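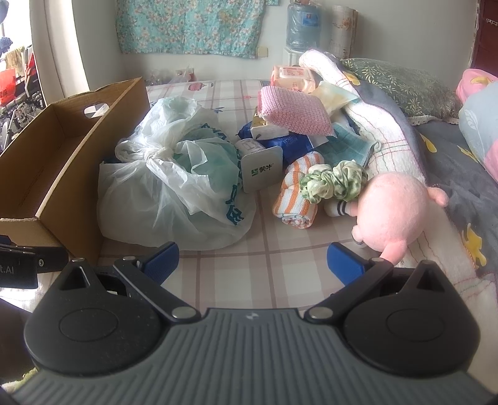

Fig. 1. Gripper over the pile, fingers open, box on the left.

Home | Projects | People | Downloads | Contact
Filed under: Student work, Robot learning

Teaching a gripper to tidy a bed - my project report

28 December 2018

My project was meant to be about grasp planning. I had a title and half a reading list for it, and then I spent an afternoon trying to write down the rules for picking up a sock and gave up. A sock can be flat, or balled up, or half under something else, and every time I thought I had a rule for it I could think of three socks that broke it. My supervisor said why not just show it, then, and so I did, for most of the term.

The idea is simple enough. You hold a gripper in your hand, you do the job yourself with it, and a camera fixed to the tool records what the fingers saw all the way through. Later on you train a model on the recordings and try it on a real arm carrying the same sort of gripper. I like this a lot more than driving the arm by remote control, which I also tried (more on that further down, with some moaning).

The task

I wanted something messy and ordinary, so I went for clearing a bed. There is a pile in the middle of a plaid sheet and an open cardboard box beside it, and the things in the pile have to go in the box one by one. In Fig. 1 you get an idea of what I mean by a pile: a carton standing up, packets of wipes, a rolled orange-and-white striped towel, a couple of green scrunchies, a sock, a pink plush toy. Some of it is stiff and some of it is floppy and I was very pleased with the mix. The sheet has a pattern, the quilt has a different pattern, the pillows have patterns too, and I left all that alone. Halima Ibrahim, who shared the lab bench with me and was doing her own project on drawer opening, thought I was mad and should start on a plain grey table. She may have been right!

How I recorded

One demonstration is one item: start with the fingers open above the pile, go down, close, lift, carry across to the box, let go, come back. At first I did the whole pile in a single long take, and it was horrible to cut up afterwards, so I stopped doing that. I ended with 700 single-item demonstrations that I was happy to keep. Each one has the video, the finger opening and the path of the tool.

Things I got better at as I went along:

- Moving slowly near the item. I am a fast tidier by nature and my early recordings are a blur just at the point where it matters.
- Keeping my other hand out of it. You really want to hold the sheet flat with your free hand and you mustn't, the arm hasn't got one.
- Starting from different places. For days I came in from the same side every time without noticing.
- Leaving in the small fumbles. If I missed and went back for it, I kept the take, so the model would see what going back looks like.

The last one was Halima's suggestion and I argued with her about it for ages. I'd been deleting anything that wasn't neat. Then she asked what the arm was supposed to do when it missed, and I had no answer, so in they stayed.

Remote control, briefly

Before the hand-held tool I had 2 weeks on the remote set-up in the Zirnley lab, where you sit at a desk with a controller and watch the arm through a screen. I don't want to be unfair to it. Your recordings come straight off the real arm, so there is no worry about whether the arm can reach where your wrist went. But it is slow, and you feel nothing through the controller, and picking up a scrunchie by looking at a screen is a special sort of misery. I kept squashing things into the mattress because I couldn't judge the height. I got a small set out of it, used it for testing, and handed the desk back to the next student with no regrets.

With the tool in my hand I could feel the mattress push back, and my wrist did sensible things without me thinking. The trouble comes later. My wrist is bendier than the arm's, so a fair few takes had to go because the arm couldn't follow them. I wrote a little checking script called Kasside (named after nothing, I liked the sound) which plays each path through a model of the arm and throws out the impossible ones. I should have written it on day one. I wrote it in the last third of the project, and had to do a lot of recording again.

Training

I used the department's training code, Trendau, pretty much as it comes. I trained 6 versions, changing the number of demonstrations and how far back in time the model could look. I won't go through them all, the tables are in the appendix. More demonstrations helped, which surprised no one, but the bigger jump came from mixing up where I started from. The version trained only on my early one-sided takes would come in from that same side whatever you put in front of it, even with the towel in the way.

What worked and what didn't

Boxy things went well. Packets and cartons, grip the sides and off you go. The striped towel was fine as long as it stayed rolled up. Soft toys were better than I'd feared, since there is nearly always an arm or an ear to get hold of.

Flat cloth was bad. The arm would close on the top of a folded item and come up with nothing, or with one corner, and then trail it across everything else on the way to the box. Socks were somewhere in between. There was also a funny problem with the bedding: now and then the model decided the edge of the sheet was an item and tried very hard to put the bed in the box. I recorded extra takes with the sheet rumpled and it got better, though it didn't go away.

Next

I'm carrying on with this in January for the second half of the module. I want to try the same recordings on the Lozano arm downstairs, which has a longer reach and might save some of the takes that Kasside threw out. I'd also like somebody else to do a batch of demonstrations, to see how much of what the model learnt is just the way I tidy. Halima has said she'll do it if I open drawers for her in return.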